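Loudness targets for a self-released EP
Forum: Mixing and Mastering

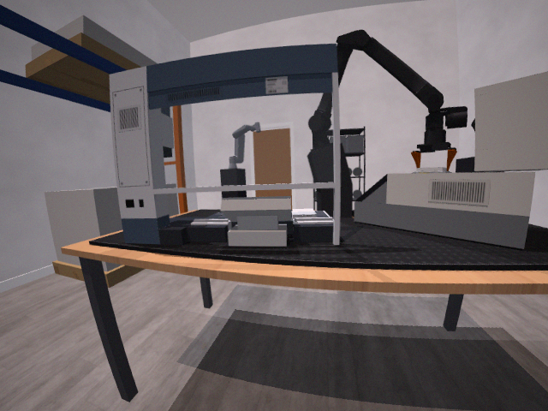 Bench render with black mat

msimang_audio
Finishing a five-song EP for Flakuvia. Master sits at -9 LUFS integrated, peaks at -0.3 dBTP. Distributor notes suggest -14. Do I pull it down?

Prothero_A
No. Playback normalization turns it down anyway. Leave the density alone if the mix holds up. I would lower the ceiling to -1 dBTP for the lossy encodes.

sibiya.n
Disagree on the first part. At -9 the snare on track two has no transient left. I did a -12 version of the Sakerano single in January and it sounded bigger after normalization. 2,133 plays so far, no complaints.

Prothero_A
Plays don't measure crest factor.

sibiya.n
Fine. Level match both and listen.

msimang_audio
Matched them. Keeping -9 on the ballad, -11 on the rest, ceiling -1. Also pressing 1,000 CDs. Same files?

Prothero_A
Same masters, 16-bit, dithered once at the end.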